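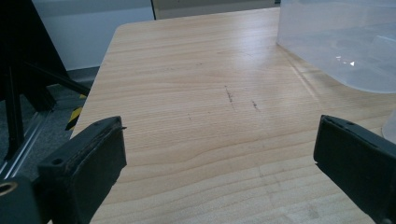

Gripper open over the table, pads due for a swap.

The finger pads on the Flolix hand tool come off every 800 cycles. I had been stretching that, and by 27th March the left pad was scuffed along its upper edges and grip on thin parts had become inconsistent. The right one showed lighter wear and some dust.

Procedure, for my own reference as much as anyone's. Open the fingers fully and cut power. Back out the pad screws and keep left and right separate, as the pads are not interchangeable. Wipe the seat with a dry cloth before fitting the new pad. Start every screw by hand, then tighten in 2 passes.

The threaded inserts in the mount are the weak point. Carleen Mahuika stripped one in July and it took an evening with a soldering iron to set a replacement. Check that each insert sits flush — if it has lifted at all, stop there and reseat it first.

After the swap, close slowly and look at the gap against a light. Mine was out at the tip by the thickness of a sheet of paper. A shim behind the left pad fixed it. I then ran 34 test grasps and had one slip, on a part with oil on it.

The dark streaks on the tabletop still need to come off. They are distracting in the camera view and I would like a clean surface before the next calibration. Alcohol first, then an eraser.

Spare pads: 9 left in the Osow box. Reorder at four.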